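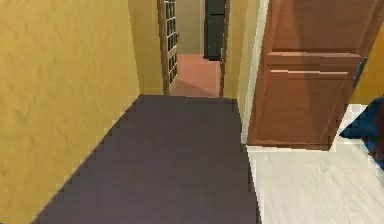
4.3 Simulationslauf vor der ersten Testfahrt

Der Fahrroboter Bitach wird zuerst in der Simulation durch Flur und Türen gefahren, danach in der Wohnung. Voraussetzung ist ein fertiges Raummodell nach Abschnitt 4.2.

1. Raummodell laden und Maßstab prüfen. Eine Längeneinheit entspricht einem Meter.

2. Startpunkt im Flur setzen, Blickrichtung längs zur Wand. Der Abstand zur Wand muss größer sein als der halbe Durchmesser der Grundplatte.

3. Für jeden Türflügel den Öffnungswinkel eintragen. Halb offene Türen werden als feste Hindernisse behandelt.

4. Lichte Weite jedes Durchgangs messen und in die Tabelle "Engstellen" übernehmen. Unter 800 mm schaltet die Steuerung auf Schleichfahrt.

5. Übergänge zwischen Bodenbelägen als Schwelle markieren, auch wenn sie im Modell eben sind.

6. Testfahrt mit 100 mm/s starten und das Protokoll sichern.

Hinweis: Die Vorschau rechnet mit niedriger Auflösung. Treppenartige Kanten an Wänden und Böden sind ein Darstellungseffekt - die Kollisionsprüfung verwendet die Originalgeometrie.

Hinweis: Glastüren erkennt der Abstandssensor nur unzuverlässig. Im Modell den Flügel als geschlossene Fläche anlegen. Die Korrekturwerte dafür stammen von Damian Zaugg und liegen im Ordner "Pfister".

Vorsicht: Vor dem Wechsel auf die reale Plattform den Not-Aus prüfen. Die Akkus bleiben abgeklemmt, bis die Räder frei aufgebockt sind.

Bei Fehler E7 weiter mit Abschnitt 4.5.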